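So the old Miltik building is finally becoming a hotel, and I have been following this one way too closely for somebody who lives four blocks away and will probably never need a room there!

Jarkora is the group behind it. Their notice at the site says 82 rooms, with the lobby bar opening first and the upstairs following in November if all goes well.

I used to walk past Miltik every morning when it was still a furniture showroom (my couch came from there, and it has held up beautifully), so I'm a bit sentimental. They're keeping the front windows and the tile in the entry, bless them.

The restaurant will be called Duan and it gets the corner spot, with some 40 seats and two long tables for bigger parties. I already have opinions about where my sister's birthday dinner is going to be.
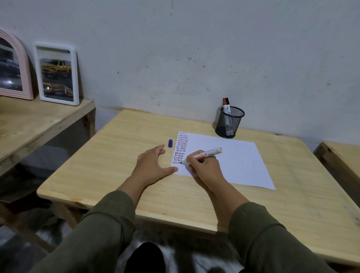
Oh, and parking - I keep getting asked! Guests will use the garage behind the pharmacy, same entrance as now, and the street spots stay for the rest of us.

I'll walk by again Monday on my way to the library and see if the scaffolding is down on the alley side. If the bar is hiring, I'll post the sign for my neighbor's kid and anybody else looking.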